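Skovero Studios, users' meeting
Minutes, November
Held in the ground floor room, starting at 6 pm

Apologies
Two received. One gave the cold as the reason, which led to a short exchange about the heating. See item 4.

1. Minutes of the last meeting
Agreed, after "the room will be cleaned weekly" was changed to "it was hoped the room would be cleaned weekly".

2. Fans, fridge and corner by the brick wall
The fans are still standing out on the floor, although it was agreed in the summer that they would go upstairs once the weather turned. The Clesia tenants said there was no space upstairs. Others doubted this, having been upstairs.
The small black fridge stays on the white table for now. It was claimed that it "hardly uses anything". The meeting asked for this to be shown on a bill before accepting it. Its spare cord should be tied up and kept on the tabletop.
The red extinguisher box is to stay by the curved wall where people can get at it. A proposal to swap it with the table was dropped. Cloths and paper napkins are not to be left on the floorboards in that corner.

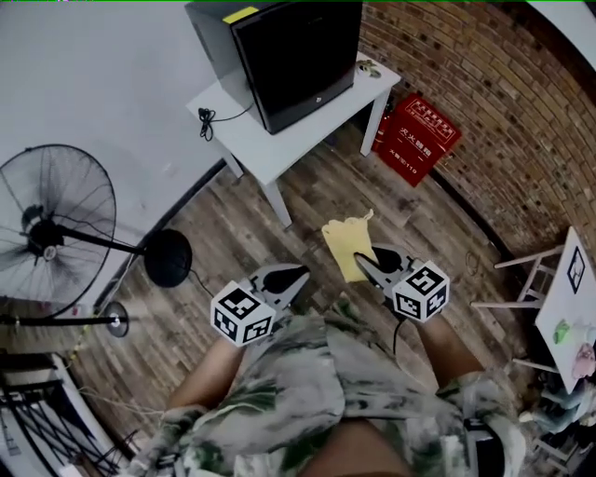 3. Floorboards
Manolakis have quoted 1,345 to sand and seal the whole floor. The meeting was not convinced. The last sealing was supposed to last for years and the boards look worn again. Several members asked what would be different this time, and the quote does not say. It also leaves out moving the furniture, so presumably that falls to us.
Agreed to ask for a price for the worst patch only, with the product named in writing. No deposit to be paid meanwhile.

4. Heating
No progress. The landlord's letter says the matter is "in hand", the same words as in the previous letter. Reply to be sent asking whose hand.

5. Cleaning trial
Tridari offered a monthly clean at 175, with dusting, floors and "screen care". Nobody present could say what screen care was beyond going over the glass with a cloth. It was pointed out that we have a yellow cloth and that the black FUXIN monitor can be done in the same round as the table and the fans.
The other side of the argument was that having a cloth and using it are separate matters, and that the rota has been ignored before. This was accepted.
Agreed to run our own rota until the next meeting and then look at the room. If it is no better, the Tridari offer will be discussed again — though at a lower figure, it is hoped.
Points for the rota: monitor off before wiping, cloth dry or barely damp, nothing sprayed straight on to the screen. The cloth goes back in the drawer afterwards.

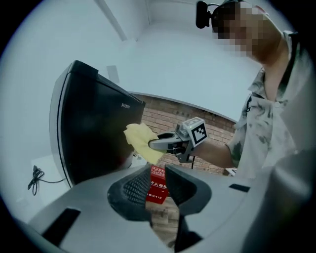 Question from a member: Can we use the ordinary kitchen spray on the monitor if it is put on the cloth first?
Reply: Better to leave it alone. Kitchen sprays can mark the coating on some screens, and plain water on a well wrung cloth will shift most fingerprints.

6. Any other business
The door closer has been adjusted again and slams as before. To be reported again.
A request for a second key was put off, as the first has not been found.

Next meeting: same room, same time, coats advised.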